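Workshop notebook, Clidell room 202
December 19, 2025

Continuing with the cups. The last entry stopped at the wall shelf, so I start from there.

The question is still the same one: which plastic cups do we put in the children's drinking corner, and how do we store them so that they come apart without force. The old Wostura tumblers were good, but they stick one inside the other, and in April we had two of them split at the rim when somebody twisted them. After that I promised to write down everything I try, also the boring things.

Delivery. The carton from Plillaris came in the morning. Invoice number ends in 3290, I have put it in the blue folder. The carton was taped very well, too well, and I cut into the inner bag with the knife. No cup was damaged. Please use the short blade for the next one, it is in the drawer under the sink.

Washing. All cups went by hand in warm water with the normal soap. I did not use the machine for the first wash, as I want to know how the surface looks before any heat. The smell of new plastic was weak after the first wash and I could not find it after the second. One cup had a paper label glued on the base and the glue did not come off with soap. Cooking oil on a cloth took it off, then soap again. I write this because I searched half an hour for the glue remover, which is apparently at Ellis since the summer.

Stacking test. I made a stack of 13, pressed it lightly with the flat hand, and left it standing on the shelf while I had lunch. When I came back the top ones separated easily. Lower in the stack it was harder, and the third from below came out together with its neighbor. I had to hold one and turn the other. A child would not manage this, and I think a tired adult would also pull too strongly.

I repeated with cups that were still a little wet inside. This is clearly worse. The water closes the gap between the walls and the cups hold each other. So the first rule, before any other: dry completely, upside down on the rack, and only then stack. I know that in the evening everybody is in a hurry. A tea towel is not enough, it leaves drops at the bottom where the wall turns.

Then I tried short stacks. With four in a stack there was no problem at all, dry or nearly dry. With six it was acceptable. I would like to write six as the limit on the shelf label, and I left a pencil mark on the shelf at this height, so it is possible to see without counting.

Rim. The tumblers from Wostura had a straight cut edge and I always believed this was the weak place. The new ones have a rolled rim. It is more pleasant to the lip, and the fingers find something to hold when one pulls the cup out of a stack. The disadvantage is that under the roll there is a small channel where water stays. I shook several and there came drops. For the drying rack this means more time than before. I do not know yet how much more, I will look at it next week with the rack near the window and with the rack in the corner.

Colors. We discussed whether each group should have its own color. I put one of each on the white table to see them beside each other.
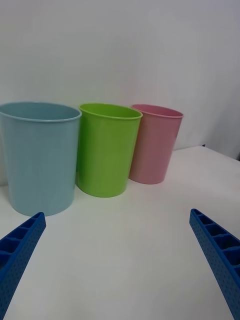

Light blue, lime green and a dusty pink. The green is much stronger than the other two and the eye goes to it first. The blue and the pink are soft, and against white they are quiet but still easy to tell apart. I asked in the corridor what the others think, and the answer I got was that the colors are fine but they should mean the day and not the group, because then a forgotten cup on the windowsill tells you how long it has been there. I had not thought of this. It would need more colors than we have now, or we only change every second day. I leave it open.

A second remark was that the green will be the one all the children want. It is possible. We can try with a mixed shelf first and see which color is left over.

Marking. The alcohol pen did not hold, it was half gone after one wash with the sponge. Engraving I do not want on something for drinking. A colored rubber band on the base fell off when I stacked. For the moment no marking.

Open points:
Machine wash, 2 rounds on the top basket, then look at the rims again.
Drying time, window against corner.
Ask Ellis for the glue remover.
Write the shelf label, maximum six, only dry.
The remaining Wostura tumblers: keep for paint water, not for drinking. I have moved them to the low cupboard beside the door.

Rack is washed and stands free. The carton I folded flat and put behind the door, please do not throw it away before the machine test is done, we may have to send some cups back.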